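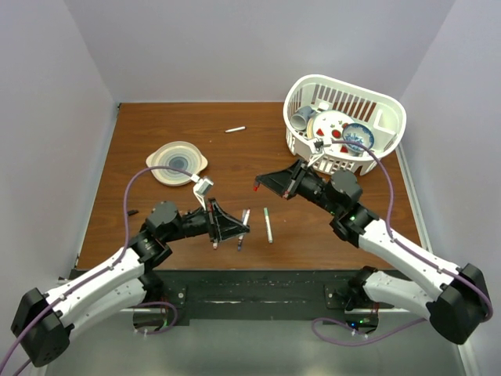
Nkechi Nnaji reckons a robot that can pick up a marker should have no trouble with a bowl, and plenty of readers would agree with her. You can pick up both, so why wouldn't a robot?

Well, try this first. Hold your thumb and one finger out stiff, like a pair of tongs. Now pick up a pencil. Easy enough. Now try a cereal bowl. Did you grab the rim? You probably had to tip your wrist and squeeze harder than you wanted to, and the bowl may have swung about. Your stiff fingers were doing the job of a gripper, the part at the end of a robot arm that does the holding.

At the Hellerbridge workshop there are two arms, white with black joints, and each one has a black gripper. Between them on the table are markers, a round dish with two tab handles, and a white basket with a cup, a plate and a bowl in it. The plate has strawberries on it. None of these things is the same shape as the next, and that is what makes them useful for a test.

What is being tested?

The people there want to compare two sets of gripper fingers. One set is called Murkel and the other is called Wusow. The makers of Murkel say it can hold "anything in your kitchen". When somebody says "anything", a good question to ask is: did you try everything? A watermelon? A wet noodle?

Cosmin Roman runs the tests and he doesn't believe the makers of either one yet. He gives each set of fingers 40 tries at picking up a marker and 40 tries at lifting a bowl. One try tells you hardly anything. If you throw a ball of paper at the bin and it goes in, are you a champion, or were you lucky? You would need to throw it a lot more times to find out.

In March, Murkel picked up the marker on 31 of its 40 tries. Wusow managed 22. So Murkel is better? Maybe at markers. Then somebody noticed that the markers had been put in nearly the same spot every time for Murkel, and scattered all over the place for Wusow. That isn't a fair race, so those numbers had to be thrown out and the whole lot done again. Cosmin was grumpy for the rest of the afternoon.

Can it see what it is doing?

There is a small module sitting above each gripper, with a purple cable running back along the arm. It is probably a camera. It looks at whatever the gripper is about to grab. You might think a camera means the robot can see the way you do, but a camera only collects colours and light. A computer program, called the controller, has to work out which bits are marker and which bits are table. A white marker is one puzzle. A see-through dish is a harder one, as some of the colour the camera gets is coming from the table underneath.

So when a video shows a robot tidying a whole kitchen, be a bit suspicious. Here are some things to ask:

How many times did they try before they filmed that one?
Was a person steering the arms?
Has the video been sped up?
What happens if you swap the cup for a different cup?

Sometimes the answers are good ones. Often the video doesn't say.

Two arms or one?

Two arms sound better than one, and for some jobs they are. One can hold a basket still while the other puts a plate in. But two arms can also bump into each other, and the controller has to keep track of both. Catinca Cozma wants the next test to use one arm for half the tries and two for the rest, with the same cup, the same bowl and the markers moved every time.

The new tests will take up to 300 tries altogether. Until they are finished, the label on the Murkel box still says "anything", and Cosmin has put a sticky note over it with a question mark.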